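So I said a while back that I'd write something about the job, mostly because my mum has stopped asking and started telling people I "do computers", and I feel she deserves better. It's May, the windows are open, I have a cup of tea and a sore thumb. Let's go.

What I do at Gukell at the moment is pick things up. That's it, really! I pick things up with a pair of plastic jaws, I put them somewhere else, and I do it again until the plan says I can stop. The jaws record what I see and how I move, and all of it goes off to be chewed over by the people upstairs, who turn it into something an arm can copy. We call the whole business Adora, after a cat I never met.

I came into this thinking I'd be good at it. I can fold a fitted sheet. I've wrapped presents for a living (one December, long story, paper cuts). And for the first couple of days with the cups and the wooden blocks I was quite smug, because cups are easy. A cup has a side and a rim and it stays where you left it. You come in, you close, you lift, lovely.

Then Solène Poulain put bags on the plan.

## Bags, my enemies

I don't know if you've ever properly thought about picking up a crumpled bin bag. I hadn't. Your fingers just do it - you grab some and up it comes, and you couldn't say afterwards which bit you grabbed. With two stiff jaws you have to choose. There's a ridge that looks like a nice handle and you close on it and it slides flat, or you get a pinch so thin that the bag unfolds itself off the end halfway up. Go in too low and you're just pressing on the table, which makes a horrid noise and gets you a look from Killian.

Black ones are the worst, in my opinion. The shine moves about when you move, so you think you're seeing a fold and you're seeing the ceiling light. I've started picking my fold before I bring the gripper anywhere near, and then not changing my mind. Changing your mind is the big sin in this work. If I dither over the bag for four seconds then the arm learns to dither as well, and Solène showed us a clip of exactly that from the spring batch: the poor thing hovering over a sock like somebody choosing a sandwich.

We do a fair bit of it with two people at a table, one gripper each. I'd pictured that being easier. It's more like two people trying to get through a door. You both go for the same corner, you both stop, you both go again. Killian Lefèvre and I worked out that whoever is going in first should say "mine" out loud, and the other one hangs back with jaws open until it's their turn. Sounds silly. Works very well. I said "mine" to a stranger in the bakery last week over the last almond thing and had to leave.

The bag sits between my jaws at the bottom, and the other gripper has the square marker on top and the little green light showing:

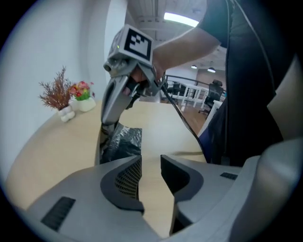 ## How I hold it now

A few people who've just joined have asked me for tips, which is very flattering, so I'm putting them down while I remember.

Keep your elbow off the table. I know it's comfortable. It turns your whole arm into a hinge and every single pick ends up being the same swoop, and then the arm only knows the swoop. Stand up if you can, or sit high.

Open wider than you think you need. I used to come in with the jaws nearly shut, like tweezers, and I missed constantly. With soft stuff you want to gather a good mouthful and then squeeze. Slow squeeze, too. I count a quick one-two in my head.

Don't block the marker on top with your other hand. Guilty, many times. If you need to steady something, do it from the side.

Mind your cable. Killian once did a beautiful run of picks with his cable dragging across the thing he was picking, and the whole lot had to go in the bin. He took it better than I would have. There was some French.

Reset the object properly between goes. By which I mean chuck it down differently each time - scrunch it, flatten it, flip it over. It's so tempting to put it back nicely where it was, and then you've got 200 recordings of the same bag in the same mood. I catch myself tidying all the time. It's how I was brought up.

And stop when your thumb hurts. Mine went last month and I carried on because I was at 124 and wanted to see what 300 felt like. It felt like a bad thumb. The later ones were all jerky anyway and Solène threw most of them out, quite rightly, so I'd hurt myself for nothing.

## Does it work though

People ask me this at parties, sort of leaning back. Well, the cups do. I've watched the arm do cups and it's a strange feeling, it goes in from slightly left of where you'd expect and I thought, oh, I do that. I had no idea I did that! Killian says he can tell which of us taught it what, and I think he's fibbing, but the left thing is definitely me.

Bags, not yet. The last try I saw was after we'd got to 1,025 bag recordings between all of us, and it managed to lift one and then sort of presented it to the wall. Solène was pleased, though. She says the lift was the hard bit and the putting down will come. She's usually right about that sort of thing, so I'm choosing to be pleased too.

We had a visitor from Langlois in to have a go, a very tall man with lovely manners, and he asked why we don't just drive the arm by remote the whole time and record that. We do some of it that way. I'm not keen, personally. You sit there with the controller and everything happens a tiny bit after you wanted it to, so you get cautious and slow, and I come out of an hour of it feeling like I've been parking a caravan. With the hand grippers you can feel the stuff through the jaws a bit, the way a bag goes tight just before it lifts. I'd miss that. But Killian loves the remote rig and gets much smoother results than I do, and for heavy things it makes sense, so we split it: he drives, I grab.

Next on the plan is tea towels, then something called "mixed soft" which Solène won't explain. The new pads from Zavedden should be in by then, and they're meant to be grippier. I've asked if they come in a smaller hand size as well, and I've been told to put it on the list. I've put it on the list.

Mum, if you've read this far, it's bags. You can tell Auntie Jo it's bags.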